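Home | Current openings | Call for testers | Venue hire | Contact

Wanted: people to open boxes for Partington

Partington is looking for 30 adults to come in during September and open parcels. We mean ordinary closed boxes, with an ordinary utility knife, at an ordinary speed. I have been asked to write the advert, and I should say at the start that I have doubts about the whole business of "easy opening". Every packaging firm claims it. Few have watched a person with stiff fingers try it.

Two firms, Jesia and Zakar, have sent us cartons they say anyone can open in seconds. Dasitz has sent a set that makes no claims at all, and I have more hope for those.

Sessions last 31 minutes, an odd figure that comes from the booking system and can't be changed. You will be given boxes of different sizes and colours, laid flat or stood on end, and asked to get into each one as you would at home. We want to know where you put the blade first, and whether you wished you hadn't.

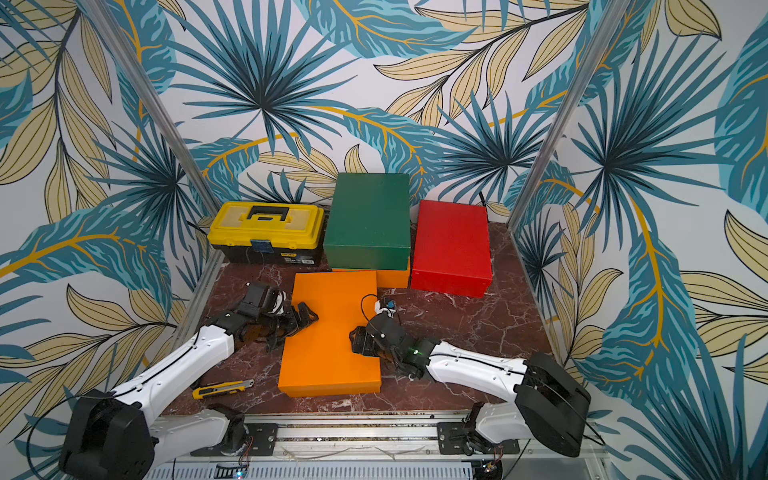 Tayla Paewai thinks we are asking the wrong people altogether. Anyone who answers an advert like this one, she wrote after seeing the draft, already likes opening boxes, and the ones worth hearing from are those who leave a parcel in the hall for a week because they can't face the tape. She has a point. If that sounds like you, please apply, and say so on the form.

You should be 18 or over, able to use a knife safely, and free on a Wednesday between 6 and 7 in the evening or at one of the daytime slots. Left-handed people are especially welcome, as the last study had hardly any. You don't need experience in packing or warehouse work. If you have it, tell us, and we will put you in a separate group.

We pay £30, on the day. There is no prize draw. We won't tell you that your opinion will shape the future of packaging, as I have seen what happened to the last report.

Bring reading glasses if you use them. Cut-resistant gloves are provided and must be worn.

To apply, write to Shona Grimshaw at the Partington front desk with your name, a daytime phone number and which hand you cut with. Questions about pay go to Corey Tamihana.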